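Quick one tonight, I have been meaning to write this up since June and keep not doing it.

So. The cup lid task. We finally have a number I trust. Short version: dropping the pauses from the training demos helped more than anything else we tried this summer, more than the bigger network, more than the extra data.

Longer version. We train the policy by copying. Somebody does the task through the gripper, we record the wrist view and the joint positions, the network learns to predict the next chunk of motion. Standard stuff. We had 1,602 demos by the end of spring, four of us recording, all with diferent habits. Kimutai is fast. Joyce is slow and very neat. I hover. I hover a LOT apparently — I'd stop over the lid stack, think about it, then go down.

And the policy learned to hover. Of course it did. It would get above the stack and sit there until the timeout. We called these "freezes" and spent most of a month blaming the camera exposure. Wrong. Kerubo plotted gripper speed against time for my demos and there it was, a big flat patch in every one, right before the grasp. A network that only sees the current view has no clue how long it has already been waiting, so standing still looks like a perfectly good next move. Forever.

Fix was dumb. Cut any stretch where the arm moves less than a threshold and the fingers don't change, keep a few frames either side so the fingers still close properly. Threw out 463 demos completely, mostly mine, ouch, because there wasn't much left after trimming. Retrained from scratch, same settings, same seed.

Then 80 trials on each policy, old and new, with the boxes moved between trials. Old one froze on more than 12 of them. New one froze twice. Grasp misses stayed about the same, which makes sense, trimming does nothing for aim.

Things I'm not sure about yet:

The threshold. I picked it by eye from Kerubo's plots. Too high and you start eating the slow careful part of the grasp, and Joyce's demos suffer most. Want to sweep it properly.

Whether it's the trimming or just getting rid of my demos. Fair question, Kastriot asked it in the first five minutes. Running that one now — full set minus mine, no trimming. Should of done it first.

Lighting. The table is pale, the cups are white, the lids are white. Thitima thinks we should try a darker surface and I think she's right but then we have to record everything again and I don't want to.

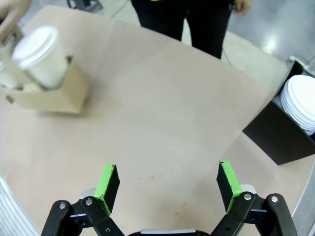

Wrist view, fingers open, lids in the black box on the right.

The green strips on the pads stay for now. Tried plain pads for a bit and the lids slid around, so back they went.

Trimming script is going into Julley, our little data tools folder, once I take out the hard coded paths. Kimutai wants to try it on the Brondby drawer task too, where the pauses are even longer. If you want the script sooner, email me and I'll send it as is, mess included.

Next post will be the minus-me run, if it finishes. Off to check on it.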